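Ismail Radwan keeps his hex keys in a mug, and the mug is the first thing he moves when you sit down opposite him. There is coffee in another, identical mug. He has mixed them up once this month, he says, and would like that left out.

Radwan looks after the two-armed cell at Lurnanau, the one the rest of the building calls Helmy. Helmy picks up brushes and puts them in a clear holder. It has done so, with interruptions, through 443 logged sessions, and most of what we talked about over the course of a long morning was the interruptions.

"People want to hear about the software," he says. "I can talk about the software. But if you ask me what stopped us in May, it was a bolt."

The bolt was in the left base, where the arm meets the rail. It had backed out by less than a turn. The arm went on working, only it arrived everywhere slightly late and slightly low, like a guest who has been given the wrong floor. Radwan spent two days recalibrating before he thought to put a hand on the base and push.

Now he pushes first. The morning check takes nine minutes if he is left alone: both bases by hand, then the rails, then the cables, which he follows with a finger from the shoulder to the wrist while the arm is powered down. The loop above the wrist needs enough slack for the full turn and no more. Too tight and it tugs the joint; too generous and it finds something to catch on. "I have a length I like," he says. "It's written on the wall. Somebody painted the wall."

After that he opens and closes each gripper 5 times and listens. A healthy one makes a short dry click at the end of its travel. A tired one makes what Radwan calls a sigh, and he does a fair impression of it. The fingers come off for cleaning after every 102 cycles, a figure he inherited from Rillex, the firm that built the cell, along with a manual in which the chapter on fingers is missing.

The brushes themselves were his idea, and he has come to regret it a little. A brush handle is thin, it rolls, and the weight sits at one end or the other depending on who made it. Close the fingers a hair too far from the balance point and the thing swings round like a weathervane.
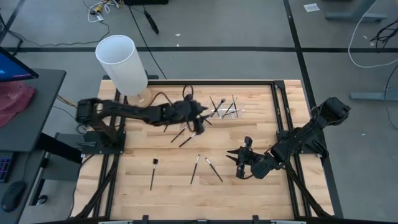
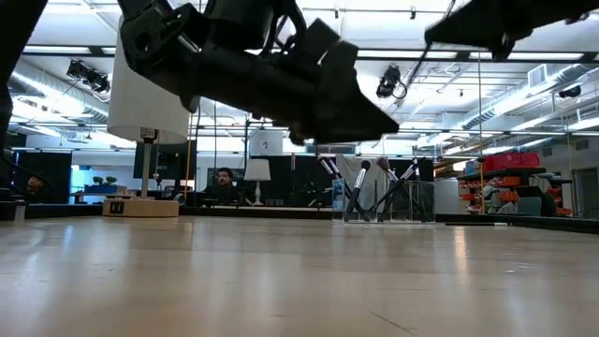 Mahmoud Tahiri thinks the fingers get too much of the blame. In his view the grip has been good enough since the spring and most of the dropped handles come down to the two arms disagreeing over where the middle of the table is. He would measure that every morning and leave the clicking and sighing for Fridays, if there must be sighing at all.

Radwan has heard this before, evidently. He gets up, refills the correct mug and sits down again.

"Mahmoud is right about the middle," he says. "He's wrong about the order. If the gripper has play in it, you measure the middle and you get the play as well. Then you correct for it, and now you have two mistakes and a very tidy spreadsheet."

His own method for the middle is a pencil cross and a pointed rod. Each arm takes the rod in turn and comes down on the cross, slowly, and he crouches with his chin near the wood to see how far off it lands. There is a proper routine for this, with a printed target, and he runs that as well. When the two agree he is pleased. When they don't, he believes the pencil.

I asked what he would change if Hiltgate, who pay for the cell, offered him one thing. He thought about it for longer than he had thought about anything else.

"A second set of fingers," he said. "No, I'd ask for that and they'd send it. A chair that goes low enough."

The other regular job is the screws at the wrist, which he marks with a line of paint across the head and on to the housing, so that a broken line means a turned screw. He used white until he ran out and then a nail varnish from the chemist's, in a shade called Apricot Fizz. It has held better than the white. He has bought three more bottles and put them through on expenses as thread marker.

At noon he had a session to start, and he did the bases again before he pressed anything, left hand, right hand, a good shove each.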